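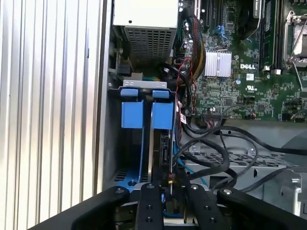

By Marlina Mangundap, cell maintenance, Murnex | with notes from Aravind Annamalai

Datasets > Plodanine > Disassembly > README

Plodanine drive-bay subset, fault release

The subset has 396 episodes of a two-arm cell working on open desktop computers. In 51 of them something went wrong badly enough that the run was stopped, either by the controller or by a person. We are releasing the stopped runs along with the good ones and labeling which is which. If you downloaded the earlier copy, the one with a single "success" column, please replace it. The labels in that copy are wrong for the stopped runs and we know why (see "What was wrong with the old labels").

The task

The computer lies on its side on the slotted aluminum table with its side panel off. The arm goes in with a parallel gripper and works on the blue drive carrier. Depending on the instruction string, it either squeezes the latches and pulls the carrier, or puts a carrier back. Other episodes in the subset cover the memory module and the processor, which go to and from a 3D-printed fixture plate beside the computer.

There is not much room to work in. The data and power cables run over the chassis floor and past the carrier, and the drive cage is sheet metal with slots and bent tabs. The motherboard in the wrist view above has DELL printed on it. We did not pick the make for any reason; it was the type of machine we could get several of.

Cable routing is left however it was when the last episode ended. That was a decision made early on to get some variation, and it contributed to the faults. We would do it differently now.

What went wrong

There were two faults. They overlapped, and it took us too long to see that they were separate.

The first was mechanical. On the working arm, the cable for the wrist was tied back at the elbow with too much slack below the tie. With the arm high there was no problem. When the wrist came down over the drive cage, the slack dropped into the case ahead of the fingers. It could then get under a cable belonging to the computer, or behind a bent tab on the cage. On the way back up it pulled.

The second was in the configuration. Ferero, the software we use to run the cell, keeps one limits file per task. The drive-bay task was copied from the memory task, and the copy kept a line that turned off the side-load check during retraction. The side-load check is supposed to stop the arm at 50 newtons. With the check off, a snag during the upward move did not stop anything until the joint torque limit was reached, and that one is set much higher.

So a snag that should have ended in a soft stop ended in a hard pull. In the worst episode the arm lifted one end of the computer off the table and dropped it. The drive cage was bent and the wrist connector was torn out of its housing. No one was hurt.

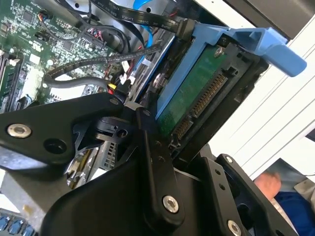 Columbus, Ohio, August 28, 2021

Hands inside the fence

A separate matter came up when we went back over the wrist video. Our written rule was that an operator could reach toward the computer between episodes with the arm in hold. Hold keeps the motors powered. Some of the recordings have an operator's hand in view near the gripper, and a hand with a blue sleeve is partly visible at the lower right in the view above. From the video alone you can't tell which mode the controller was in, and for the older episodes the mode was not logged either.

We have treated every one of those episodes as a safety item no matter how it ended. Hakim Halim rewrote the rule: if any part of a person is inside the fence, the arm has to be in protective stop with the lamp red, and the recording software marks the frames. Hold is no longer accepted. He also moved the reset button to the outside of the post so that you can't reach it while leaning in.

People using this data for training should know that the hand frames exist. They are not masked. Use the column operator_in_view to drop them if you want to. If you train on them, please don't let a policy learn that a hand near the jaw is a normal thing to keep moving past.

How the snag looks in the data

Before a snag the wrist view is ordinary. The fingers are near the carrier, the drive's connector edge faces the gripper, and the cables cross over the board in whatever way they happen to. What to look for is in the force channels. The lateral reading climbs while the commanded motion is straight up, and the measured position begins to lag the command. In a clean retraction the two stay on top of each other.

The wrist camera is a poor witness for this fault. It sits below the tie point and looks toward the fingers, so the loop that does the catching is often behind it. The fixed camera beside the table is better. We had fixed-camera video for every stopped run and did not look at it until Suha Karaki asked for it, after the connector had already been replaced twice.

What was wrong with the old labels

The old "success" column was filled in by a script that checked whether the carrier had left the bay. In several stopped runs the carrier did leave the bay and the snag came afterward, on the way up. Those were all marked as successes. One of them is the run with the dropped computer.

The script has been thrown out. Intan Lumbantobing watched the drive-carrier episodes, 108 in total, from start to finish with both views side by side. The remaining tasks were labeled from the controller log, then spot-checked.
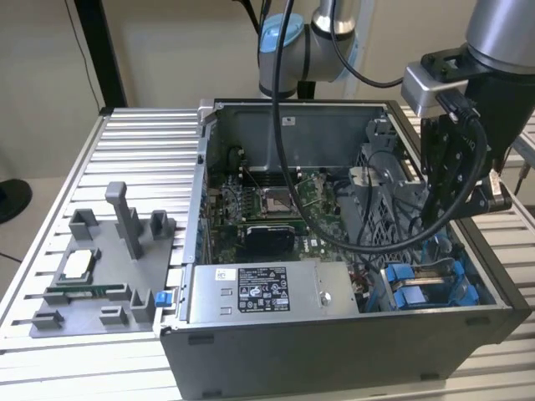 Marlina Mangundap

Cell layout, for reading the fixed view

The fixed camera looks at the side-lying tower with the board at the back of the case and the power supply across the lower middle. The drive cage is on the right, with the blue latches below it. To the left of the computer is the gray fixture plate. In the view above, the processor is in the plate's tray, the socket on the board is empty, and a memory module lies in the holders below the tray. A second arm is partly in view at top center. We call the pair Bellini in the file names for no better reason than that the cart they came on had it written on the side.

Note the black cables that hang down into the case near both arms. When you review an episode for snags, follow those first, then the ones on the chassis floor. They are the same color and it is easy to lose one behind the other. We have since put yellow heat-shrink on the wrist cables, but all of the episodes in this release were recorded before that.

Columns

episode_id: string. Stable across releases.
task: one of carrier_out, carrier_in, memory, processor.
stopped: true or false. True if the controller or a person ended the run early.
stop_source: controller, person, or blank.
snag: true, false, or unclear. Filled in from video for the carrier tasks only. Leave "unclear" alone, please; we tried to settle those and could not.
side_load_check: on or off, read from the limits file that was loaded.
operator_in_view: true or false for the episode, plus a frame list.
damage: free text. Usually blank.
notes: free text, and not very tidy.

Known problems

Force channels on the working arm drift during long sessions. We zeroed at the start of a session only. Compare within an episode and not across days.

The clock on the fixed camera ran behind the controller clock by a small amount that was not constant. Each episode has its own offset in sync.json. Three memory episodes have no offset and should be lined up by eye.

After the wrist connector was replaced the second time, the camera went back on slightly rotated. The calibration file changes at that point. If your projected points land beside the fingers, you have the older file.

The replacement drive cage has the same dimensions as the old one as far as we could measure, but the left rail is stiffer. Carriers come out with a longer pull.

Changes made to the cell

Wrist cable tied at the forearm and again above the wrist, with slack checked at full reach and at the lowest point over the cage.
Side-load check on in all limits files. Ferero now refuses to start if the line is missing or set to off.
Computer clamped to the table slots at two corners.
Retraction split into a short slow lift, a pause, and then the rest.
Copying a limits file from another task needs a second person to read it.

The clamps do hide a little of the lower shell in newer recordings. Those go into a separate release, planned for December, and should not be mixed with this one without checking the clamp flag.

Contact

Label corrections go to Intan, with the episode id and the time. Questions about the controller and the limits files go to Aravind. If you run a similar cell and have had the same kind of retraction fault, I would like to see your tie points.

Filed under: Data cards / Manipulation / Incidents and faults

Related
Plodanine memory and processor subset, README
Ferero limits files: what each line does
Wrist cable check, one-page version
Murnex cell access rule, revised
Changelog for the Bellini recordings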